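2021-08-15

Muvdale parish project, transcription and oral history. Bench notes, mostly mine.

Finished the last of the March box. 58 letters to the pastor, all written the week after the bishop announced that St. Brendan's and the Polish church would merge. I had expected theology. What I got was parking. One man devotes two full pages to the lot behind the Polish church and gives the Holy Spirit a single line, near his signature.

Scanning at 400 dpi is fine for typed pages and bad for pencil. Redo the pencil ones when the Sodholm scanner comes back from repair. Thomas Longo has the log.

The index now has 3000 entries and Mota still files "Mass" under "weights and measures." I have corrected this 2 times. It agrees with me, saves, and goes back to its own opinion, much like my uncle did on the Latin question.

Listened again to the long interview, the one with the former choir director. She says people keep asking her when she left the Church, and she tells them she never left, she just stopped going on account of the new hymnals. I have put her down as "practicing (disputed)." There is no such category. There is now. 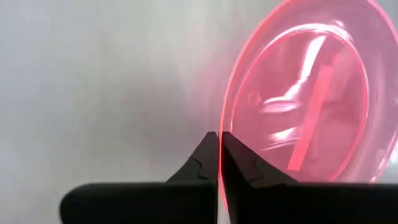
Annunziata Cirillo read the draft category list over lunch and wrote in the margin that "disputed" would cover everyone she grew up with, her mother included, and that her mother went every morning. She wants us to drop the column and keep what people said in their own words. She also thinks I am too fond of the parking man.

Fair on both counts. But the grant report to Vosimus wants a table, and a table wants columns. Compromise for now: keep the column, leave it blank unless the speaker used a word for themselves, and put the word in exactly as spoken. That gives us "Catholic," "Catholic, God help me," and "ask my wife."

Still to do: names of the altar boys on the back of the 1960s group photo - one is either Dennis or Denise, and I have my guess. Move the parking letter out of "Correspondence, doctrinal." Ask the choir director which hymnal it was.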